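Bench cell inspection, two-bin pick station
Shared workshop, bay 2. Inspector: Fiifi Arthur. Period: April.
Result codes: OK / MONITOR / FIX BEFORE NEXT RUN

1. Power and stop
1.1 E-stop cuts motor power from the operator's side — OK. Tested three times, arm at low speed.
1.2 Supply fuse matches the label — OK
1.3 Arm holds position on power loss — MONITOR. Sags slightly at full reach. Keep hands out of the bin until the arm is parked.

2. Bins and clamping
2.1 Clamps tight, no movement when pushed by hand — OK. Retighten at the start of each session.
2.2 Bin walls free of sharp edges — MONITOR. Rear panel is scratched and chipped, with a worn band along its lower half. File any raised edge.
2.3 Clear strip under the panel — FIX BEFORE NEXT RUN. Crinkled near the left end. Replace the full length.

3. Arm and cables
Cycle counter read 2,235 at the start of inspection. The last cable check was logged at 1,871. The interval is supposed to be 50 cycles, so this one is badly overdue.

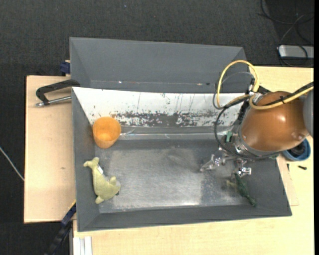

Item 3.2: yellow cable loop above the housing, second length crossing the front.

3.1 Bracket screws at housing — OK. Checked with the driver, none turned.
3.2 Cable slack — MONITOR. The upper loop rises over the rear wall of the bin. Run the arm through its full travel by hand, power off, and watch for snagging.
3.3 Black cable below the connector — FIX BEFORE NEXT RUN. It bows out to the left and back under the housing. Add a tie point, leave enough slack for the wrist.
3.4 Finger tips — OK. Replace at 2,000 cycles from fitting, or sooner if split.

4. Surroundings
4.1 Small parts clear of the bin — FIX BEFORE NEXT RUN. Two small dark pieces on the tabletop to the right. Identify and put away.
4.2 Floor cables — MONITOR. Black cables are tangled on the carpet behind the table. Route along the wall.

Sign-off withheld pending 2.3, 3.3 and 4.1. Recheck by F. Arthur — enter the counter reading on the sheet.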